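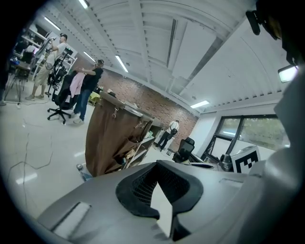 The hand-held gripper in the brick-walled room at Okell, with one of the printed markers near the window.

New tracking software for the hand-held grippers

The Flanport group has moved its hand-held grippers over to a new version of Skarance, the software that works out where a gripper is in the room from its own camera pictures. The change was made in July and all recordings now go through it.

The old version lost its position whenever the gripper was tipped up towards the ceiling. White panels and strip lights look much alike from one bay to the next, and the tracker would match the wrong pair and jump sideways. Ayana Wako went through 214 recordings from the spring and found that more than half of the jumps came within a second or two of the camera tilting upwards.

Skarance now gives less weight to points on the ceiling and more to the walls and furniture. When a printed marker comes into view it is used to pull the estimate back into line. If no marker has been seen for 10 seconds the recording is flagged, and someone checks it by hand before it goes into the training set.

People walking about were the other trouble. Points on a moving person are now dropped after 3 frames if they disagree with the rest of the room — a simple rule, but it made a bigger difference than the ceiling change did.

Angelica Cabanatuan has rewritten the replay tool to go with it. It draws the path of the gripper beside the video and colours the stretches where the tracker was unsure. It also reads files from the older Iordache format, so last year's recordings can be run again without converting them first.

Two faults remain. The jaw still hides part of the view when it is fully open, and the mask that covers it has to be set separately for each gripper. Long recordings also take too long to load in the replay tool. A fix for the second is being tested now.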